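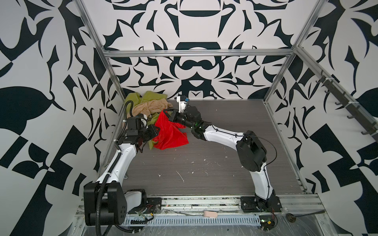

My grandmother papered her downstairs bathroom in a pattern so loud that guests came out of it blinking. Black leaves on white, each one the size of a dinner plate, with curls and points and a sort of urn thing repeating all the way up to the ceiling. I loved it more than any other room in that house. I used to sit on the edge of the tub and find faces in it (there was a bishop, a goat, and a very angry woman with a bun), and when the new owners stripped it out I sulked for a week, and I was 40 years old at the time.

So I'm not a neutral party on the subject of big pattern. I have lived with beige. I rented beige for most of my adult life and I was perfectly fine. But last September I bought a small house with a hallway so narrow and gloomy that the real estate agent walked us through it at a trot, and I decided that this was my chance.

The first thing I learned is that wallpaper people are the friendliest people in the world until you say the word "removable," and then a little light goes out in their eyes. I said it at Vatier, a shop two towns over that sells nothing but paper and paste, and the man at the counter put down his coffee. His name was Abenezer Wako, and he had been hanging paper for 11 years before his knees sent him indoors. He wanted to know what I was so afraid of.

Well, I was afraid of everything! Of hating it. Of the seams. Of my sister coming to visit and saying "oh, wow" in that voice. He listened to all this and then he hauled out the Halás book, which weighs about as much as a toddler, and opened it to a page of scrollwork so huge I couldn't work out where the repeat began.

"Small room, big print," he said. "People do it backwards. They put a tiny print in a tiny room and it looks like a rash."

I have thought about that rash every day since.

What he showed me, turning those enormous pages, was how much the old patterns lean on symmetry. You take one good curl, flip it, and now you've got a pair of horns or a vase or a moth, depending on your mood. My goat in the bathroom was two leaves and a teardrop meeting at the seam. Somebody drew half a goat without meaning to, and the mirror did the rest. Once you know this you can't stop seeing it. I saw it on a hotel carpet, on a tin of shortbread, on the dress of the woman in front of me at the pharmacy.

I took home four samples. The first was a Zorketti, very swish, ferns in two grays, and it looked wonderful at noon and like mildew by suppertime. The second had pomegranates. My husband said it made him hungry and he wasn't joking, he went and made a sandwich. The third I've forgotten. The fourth was the Halás, black on an off-white ground, and I taped it up by the coat hooks and left it there while I pretended to be still deciding.

A word about samples, if you're tempted. Get the big ones and pay for them. The free ones are the size of a postcard, and with a large pattern all you'll get is a piece of somebody's elbow. Tape them at eye level, then move them down by the baseboard, then look at them at six in the morning when you're cross. I also cut a leaf out of the sample with kitchen scissors to see how the paper tore, and I'd recommend that too, though Abenezer looked pained when I told him.

Then there's the money. I had budgeted for what I thought of as a hallway's worth of paper, and I had forgotten that a big repeat eats rolls. You have to match it at every seam, so you cut a length and throw away a chunk, and cut and throw away again, and the chunk is the part you paid for. My order went up by 2 rolls before I had opened one. I used the leftovers to line drawers, and now my socks live somewhere much grander than they used to.

I hung the first wall myself. I'm going to be brief about this. I bought an Eltitz brush with a beech handle, I watched all the videos, I snapped a plumb line, and I ignored the plumb line because the door frame looked straight to me. The door frame in a house of that age is a liar. By the third strip my leaves were sliding downhill toward the kitchen, and my husband stood at the end of the hall with his head tipped to one side for so long that I told him to go out and rake something.

A professional came and did the rest. She took down my wall, very kindly, and started in the middle of the longest stretch, working outward so the motif would sit dead center when you come in the front door. It took her almost 40 minutes to mark up before she touched any paste, and I kept wandering past with offers of tea. The corners she did in a way I still don't follow. She wrapped a sliver around and overlapped the next piece, and the pattern seems to walk straight through.

And it is a lot. I'll give my sister that. You open the door and there's this great black tangle coming at you from both sides, and the mailman leaned in past me to get a better look. But the hall doesn't feel narrow anymore. You're too busy. The scuffs from the bikes don't show, the crooked door frame doesn't show, and the light switch has vanished so completely that I put a dot of nail polish on it.

I haven't found a goat yet. There's something near the top of the stairs that might be an owl, and my nephew says there's a man in a helmet by the closet, low down, where you'd only see him if you were sitting on the floor putting your boots on.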